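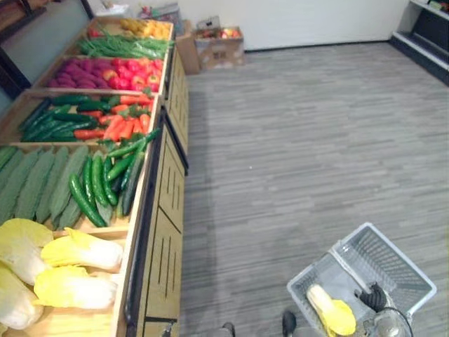 Slide 4: Bin order and shrink

Point out the bell peppers and the cucumbers or zucchini. Color contrast between neighbors is the usual planning rule. Tonight's topic is the other rule, ethylene.

Producers: ripe tomatoes, apples, melons. Sensitive: cucumbers, leafy greens, broccoli. Keep the two groups in separate bins and in separate back-room stacks.

Temperature. Cucumbers pit below 50 F, so hold them out of the main cooler. Carrots go at 32 F with high humidity. Remove the tops if they will be stored overnight.

Slide 5: The Kukard store trial

Baseline layout ran for 3 weeks, then the revised layout for 3 weeks. Discarded cucumbers fell from 46 cases to 40. Same supplier (Hastis), same delivery schedule. One store only, so do not oversell it.

Credit Keerthana Bangera for the waste logs.

Expect a question on misting. Answer: leafy greens yes, peppers no. Details are in the handout, page 3.

Slide 6: Rotation

Pull, wipe, refill from the back. Check at opening and at 2 p.m.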